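Falwood dinner napkins, embossed, red
Table linen and disposables > Paper napkins > Falwood

Product code FW 2 RED
Supplied by Resen Catering Supplies
Page last revised 5 May 2023

The Falwood is a two-ply paper napkin with an embossed dot pattern across the whole sheet. It is sold flat, quarter folded, for laying by hand, and it is the weight we recommend for pocket folds. Lighter napkins tend to split at the mouth of the pocket when cutlery is pushed in. Heavier airlaid sheets hold cutlery well but will not take a tight point at the base.

Specification
Material: paper tissue, two-ply, bonded by the embossing
Finish: dotted emboss, unprinted, no border
Colour: red, dyed through
Fold as supplied: quarter
Pack: 50 napkins
Inner case: 300 napkins
Outer case: 1000 napkins, packed loose for contract customers
Storage: dry, flat, out of direct sunlight

Folding
Lay the napkin with the open corners away from you. Turn back the top layer, then the second, leaving a gap between the two edges. Take the sides to the rear so that the lower end narrows, and press the creases with the flat of the hand. Do not use a bone folder or the back of a knife, which flattens the emboss and leaves a shiny line. The finished pocket takes two pieces of cutlery comfortably. A third can be added if the handles are slim.
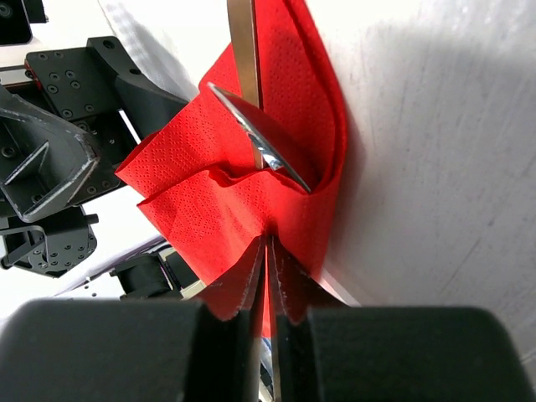
Will the red mark a white tablecloth?
Not in normal dry use. The dye can transfer if a napkin is left soaked on cloth, so lift wet ones promptly and rinse the cloth in cold water before washing.

Cutlery should be fully dry before it goes into the pocket. Residual water from a dishwasher weakens the tissue along the creases and will show as a dark patch on the red. Folded pockets can be made up in advance and kept flat in a lidded box for 7 days — longer than that and the creases start to relax.

Shade may vary slightly between batches. For large functions, order the full quantity at one time and quote the batch number from the case label on any repeat order.

Related items
Falwood cocktail napkin, red
Stilelmont airlaid napkin, red, unembossed
Villanueva ready-made cutlery pouch, white (back in stock August)

Trade samples and case prices: Raquel Pinheiro, table products desk.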